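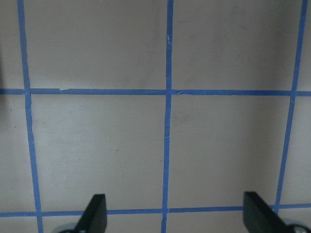 Our robotics club spent nearly 9 weeks on one drawer. The parents, who had been told "robotics," were hoping for something with wheels.

I'm on the side of the drawer. Every Thursday Kamrul Begum asks his students to get a yellow thing out of a wooden box, and every Thursday they learn how much of their own hands they've been taking for granted.

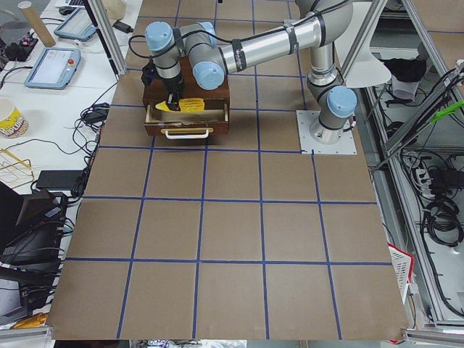 A drawer is a rude piece of furniture. It has opinions about angles. The rival club at Ollevix built a dancing arm and won a ribbon, and I clapped, through my teeth.
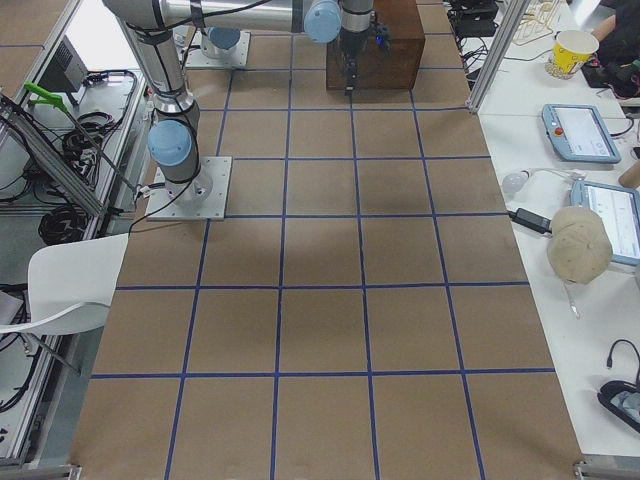
The taped table, between attempts.

Latrice Iwasaki, a junior, keeps a log of what went wrong. It is up to 179 entries, several of which just say "again." I'd put that on a college application before any ribbon.

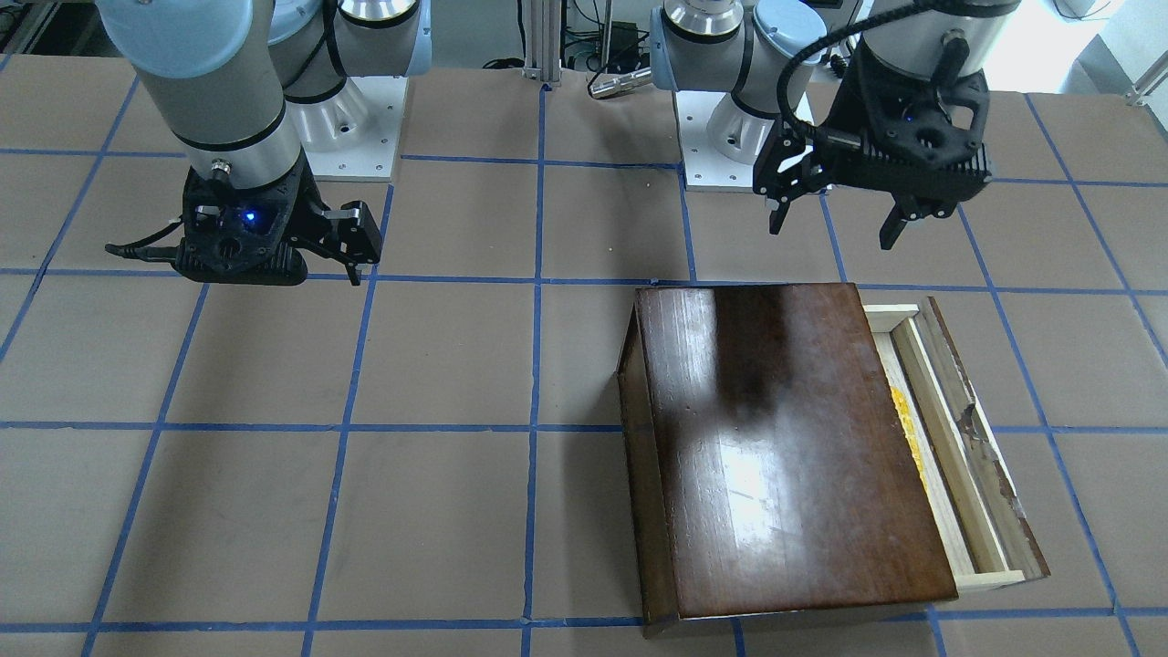
So fund the dull project, please. The dancing can wait until somebody finds the socks.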